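Ondholm Public Library
Community Meeting Rooms: Frequently Asked Questions

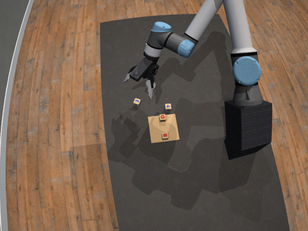 Page last updated: August

Who may reserve a meeting room?
Any resident of Ondholm or Mavport who is 18 or older and holds a library card in good standing may reserve a room. Businesses may reserve rooms for training and staff meetings. Products and services may not be sold on library premises.

Which rooms are available?
The library has two meeting rooms. The Shakya Room seats 29 people and has a sink and a counter. The Prokden Room seats eight and is intended for tutoring, interviews, and small group study. Food is permitted in the Shakya Room only.

How do I make a reservation?
Requests are accepted online or at the information desk. Online requests are reviewed by staff and are not final until you receive a confirmation by email. If you have not received a reply within two business days, please call the desk.

Is there a fee?
There is no charge for nonprofit groups, student groups, or residents meeting for personal or civic purposes. Businesses pay an hourly rate, listed on the reservation form. Payment is due when the key is collected.

May my group meet after the library closes?
No. All rooms must be vacated 15 minutes before closing. Groups that need more time in the evening may wish to contact the Mavport branch, which keeps later hours during the school year.

May we move the furniture?
Yes. Tables and chairs may be rearranged, provided they are returned to the layout posted by the door. Setup and cleanup are part of your reserved time. Tape, tacks, and adhesive hooks may not be used on the walls.

What if I need to cancel?
Please cancel as early as possible so that the room can be offered to another group. A group that misses two reservations without notice may not reserve a room for the rest of the season — this applies to both rooms.

Does a reservation mean the library endorses our group?
No. Flyers and announcements must not suggest library sponsorship, and the library's telephone number may not be given as a contact.

Whom should I contact with other questions?
Questions about reservations and keys should be directed to Latrice Rosenthal at the information desk. Requests for accessibility assistance or an exception to these rules should be sent in writing to Ravindra Mishra, Branch Services.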